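Frequently asked questions - teaching suture tasks by remote control

Last updated: Thursday, November 30, 2023

This page is for new operators and for partner labs who receive our recordings. If you are already trained on the Tasis console, you can go directly to the questions about files.

What is the Tasis project?

Tasis is a project for recording how people do small surgical tasks with a remote controlled robot, so that a learning program can later try to do the same movements. The operator sits at the console, moves two handles, and the instruments follow. Everything is recorded: the handle positions, the instrument positions, the video and the foot pedals. The recording room is in Prunitow. The training of the models is done by our partner group in Pledberg.

Do I have to be a surgeon?

No. Of the 41 operators who have recorded with us until now, 11 are surgeons or surgical residents. The others are engineers and students who passed the practice course. We mark each recording with the level of the operator, because the Pledberg group wants to compare them.

How long is the practice course?

You need to finish the peg exercise, the ring exercise and the thread exercise, each one without an error, on two different days. Most people need two weeks if they come in the evenings. Please do not start with the needle before the thread exercise is signed in your booklet.

Why do you show the task by remote control and not by moving the arm with the hand?

We tried both. When you push the arm by hand, your own hand comes into the video, and the program learns from pictures which it will never see later. Also the forces are wrong, because you push on the arm and the instrument pushes on the tissue at the same time. With the console these problems are smaller. For setting the start position of the arm, moving by hand is still allowed.

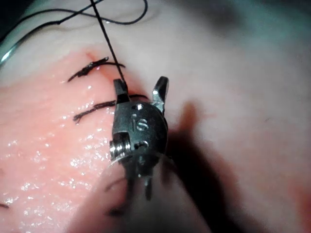
Thread handling is the part of the task where we ask you to be most slow. Before you close the jaws, bring one tip to the thread and wait for one breath. The jaws should be open like a V, with the thread straight and tight at the tip of one jaw and the other jaw free, pointing into empty space. The knots that are already on the incision have loose tails, and a jaw which goes too low can catch a tail together with the thread. Look also for slack loops lying on the surface, and keep the instrument out of them. The program can only learn the approach if the approach is visible in the recording, so a fast grab is not useful for us even when it is successful.

I made a mistake in the middle. Should I stop the recording?

Please continue. If you drop the thread, open the jaws, go back a little, and pick it up again. Recoveries are very valuable for the training. Stop only if the thread is broken, if the needle is lost from the view, or if an instrument makes an alarm. In these cases press the left pedal twice and write the reason in the log.

How many recordings do you have?

At the end of September we had 2,742 accepted recordings. One normal session gives nearly 68, if the operator makes the pauses.

What does "accepted" mean?

A second person has watched the recording at normal speed and has marked where each step begins - approach, grasp, pull, release. If the marks are missing, the file stays in the waiting folder.

In which format are the files?

The Mabuza tool exports one folder for each recording, with the video, a table of positions and a text file with the marks. Older folders have the time in milliseconds and newer ones in seconds. The text file says which one is used, so please read it first.

Can I use my own video of an operation?

Not at this time. Without the handle positions we can not use it for this kind of teaching.

My question is not here.

Write to the Tasis desk through the contact form and give the recording number, if you have one. We answer on working days.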